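Reference > Household > Textiles > Table linen

Tablecloth
By Ľubica Doležal, August
Last updated: August

A tablecloth is a flat piece of cloth or other sheet material spread over a table. It protects the surface from heat, spills and scratches, and it is also used for decoration. Tablecloths are made in square, rectangular, round and oval shapes, and the part that hangs below the edge of the table is called the drop.

History

Cloths for tables were in use in the Roman world, where they appear in writing from the first century onward. In medieval Europe a long white cloth was a mark of a wealthy house. Diners often wiped their hands on it, and separate napkins became common only later. Linen damask, with a pattern woven into the cloth, spread from Italy and Flanders to the rest of Europe and was listed in wills and dowries along with silver.

Cotton replaced linen in most homes during the nineteenth century as mill cloth became cheap. Oilcloth, a cotton base coated with linseed oil, was sold for kitchens. Vinyl took over most of that trade after the Second World War.

The mill town of Orosia is one of the better recorded centers of checked table linen. Its largest weaver, Bedell, kept pattern books from its first year until it closed, and 1,022 of the patterns survive as cloth samples. A ledger from the same mill lists 377 looms in use at its busiest.

Materials

Linen is strong, absorbs water well and takes a sharp crease. It wrinkles easily and is usually ironed damp. Cotton is softer and costs less, but it can shrink in a hot wash if it was not treated first. Polyester dries fast and holds its color, though grease can be hard to remove from it. Blends of cotton and polyester are widely used in restaurants. Vinyl and coated cloths are wiped clean and are not ironed.

Sizes

The size of a cloth is found by measuring the table and adding twice the drop to both the length and the width. A drop of 6 to 12 inches is common for everyday meals. Formal tables have a longer drop, and banquet cloths may reach the floor. A round table 32 inches across needs a round cloth of 52 inches for a drop of 10 inches.

Patterns

Plain white remains the usual choice for formal dining. Checks are the most common pattern for kitchens and outdoor meals. In a woven check, such as gingham, dyed yarns cross at right angles, and the places where two colors meet show a middle shade. In a printed check the color is laid on one side only, and the back is paler. Red and white and blue and white are the best known pairings. Pastel checks combine two or more light colors, often with white.

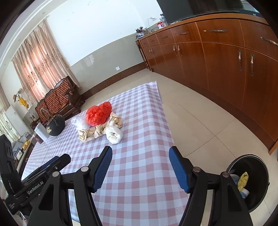 Care and storage

Stains are treated before washing. Wine and fruit are rinsed in cold water, and candle wax is hardened with ice and scraped off. Linen and cotton are stored rolled or loosely folded in a dry place, as sharp folds kept for years can weaken the threads.

Collections

The Grikon textile collection holds 3,855 pieces of table linen, among them the Bedell samples. The Cha catalog is the standard list of the Orosia patterns and gives each one a number and a thread count.

See also: Napkin; Table runner; Oilcloth; Gingham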